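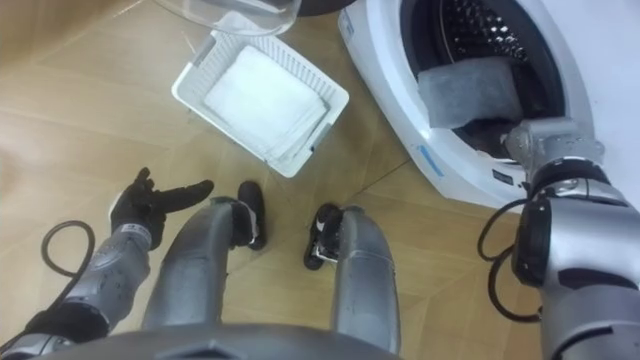 The Peltel Approbations Index is a table of letters of approval printed at the front of Hebrew books in the eighteenth century. Each record is one letter: who signed it, the town he signed from, the date given and the book it was printed in. Most records are settled. A smaller number sit across a boundary, like the grey cloth over the rim of the washer, half in the drum and half out, and for those we use the value "partial" in the status column. A letter is partial when its text is present but the signature is lost, or when the signature survives and the page with the text does not.

Version 1.2, released April 5, 2022. This version replaces 1.1, which had the town column shifted by one row in part of the file.

Contents

The release has 740 records in one main table with 15 columns. The files are:

letters.csv, the main table
books.csv, one row per book, with printing place and year
signers.csv, one row per signer, with variant spellings
towns.csv, town names in Hebrew letters, Yiddish and modern form
notes.txt, free notes keyed to record numbers
changes.txt, differences from earlier versions

All six files are UTF-8. Hebrew text is stored in reading order with no vowel points. If your spreadsheet program shows the columns out of order, check its right-to-left setting before you edit anything.

Main columns

letter_id: a permanent number. Numbers of withdrawn records are not used again.
book_id: points to books.csv.
signer_id: points to signers.csv. Left blank if the signature is missing.
office: the office as stated in the letter, such as head of the court, preacher or head of the academy. We do not fill this in from other sources.
town_printed: the town exactly as printed, abbreviations included.
town_id: our reading of the town, pointing to towns.csv.
date_printed: the date as printed, often the weekly Torah portion and a year.
date_gregorian: the converted date, or a year only when the day can't be worked out.
status: complete, partial or doubtful.

The other columns hold page references and transcribers' marks.

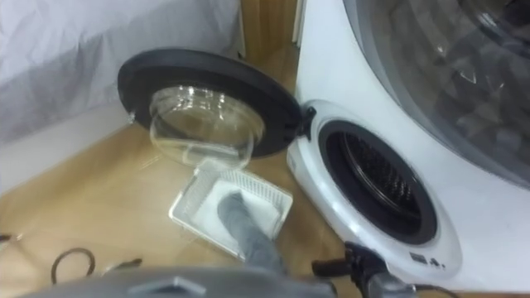
Where the records come from

Most of the letters were transcribed from copies in the Reker Library, whose older books came from several closed study houses. A second group was taken from microfilm in the Baxter Collection. The film is poor in places, mostly in the inner margins, and a record read from film has "F" in the source column. Where both a copy and a film were available we used the copy.

Spelling in the Latin alphabet follows the Clirnach scheme, which does not mark the difference between tet and tav. That was the house style when work began and changing it now would break too many links. The Hebrew forms are in signers.csv for anyone who needs them.

Dates

Years in these books are often given as a verse with certain letters printed larger, and the reader adds up the large letters. Printers were not careful with this. A letter may be dated later than the title page of the book it belongs to, which can mean a slow press, a reused title page or a mistake in the sum. We record what is printed and do not correct it.
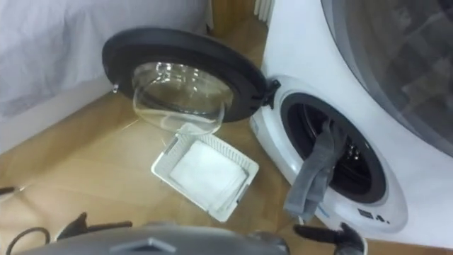 When the large letters can't be told apart from the small ones, date_gregorian is blank and the possible readings are listed in notes.txt. Do not treat a blank as meaning the letter is undated. Undated letters have the word "none" in date_printed.

Checking

We read 500 records a second time against the page. The rest have been read once. The column checked has "2" or "1" accordingly. Second reading mainly turned up wrong abbreviations in town names, and a few cases of two signers with the same name entered as one man. More of those are likely in the records read once.

Known gaps

Books printed without any letters are not listed, so the index can't be used to work out what share of books carried them. Small towns are thinly covered. Letters reprinted in later editions are entered only at first printing, except where the wording changed.

Corrections

Send the letter_id and a page image if you have one. Corrections received by the end of June go into the next version. 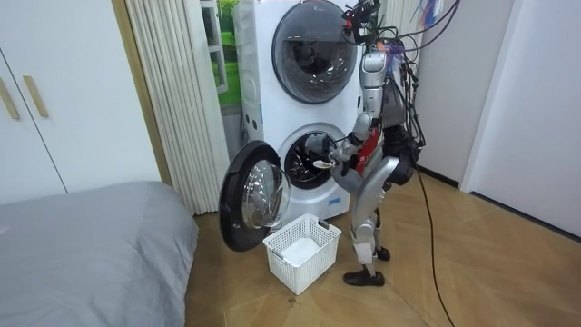 Humanoid robot at the lower drum of a white stacked washer-dryer.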